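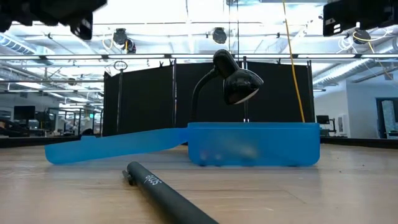

Filed under: Data Collection > Tabletop Tasks
3 min read
Print | E-mail

How many demos before you change the objects?

gindovik_fan
Hi everybody! Long-time reader, and I finally have something worth asking. We're gathering examples for a policy that opens and closes small containers, and we've got 700 good episodes with the same blue box, the one with the hinged lid. My plan was to push on to 2,000 before touching anything, so the model really learns that lid. My coworker wants to start swapping boxes tomorrow morning. We've been going back and forth over coffee and I'd love to hear what has worked for the rest of you.

reinholz42
Welcome! I'm with your coworker, I'm afraid. We did 1,000 episodes on a single lunch box for the Vudora project and the policy was lovely, right up until we gave it a box with a stiffer hinge. Then it pushed at the air beside the lid and gave up. Swap early, even if it's only three or four boxes from the dollar store.

slowhands
I'll be the grump and disagree a little. If your operators are new, the first few hundred are mostly them learning, and changing the box at the same time makes it hard to tell a bad demo from a hard box. I'd stay put until the success rate levels off, and then go wild.

One more thing – see-through plastic is a pain. Our depth readings go right through the walls half the time. Mix in a solid one soon, whatever you decide about the count.

gindovik_fan
Oh, the depth thing is so true! The frosted blue sides give us holes all over, and whatever is inside shows through as dark blobs. I've also been leaving a black stylus lying on the table in front of the box, as clutter. Too much, or not enough?

reinholz42
One pen is a fine start, but move it between episodes, please! Ours sat in the same spot for a week and the policy took it for a landmark. Same goes for a desk lamp if you keep one behind the box. Shift it, turn it, take it away now and then.

slowhands
Agreed on the pen (see, we can get along). Keep the lamp still for your first batch, though, or you'll be chasing reflections on top of everything else. Drinine's labeling tool lets you tag episodes by layout, so you can sort it out later.

gindovik_fan
Okay, you've both talked me down from 2,000. I'll finish the batch at 1,000, then bring in a solid box and start moving the pen. My coworker is going to be unbearable about this – thank you all so much!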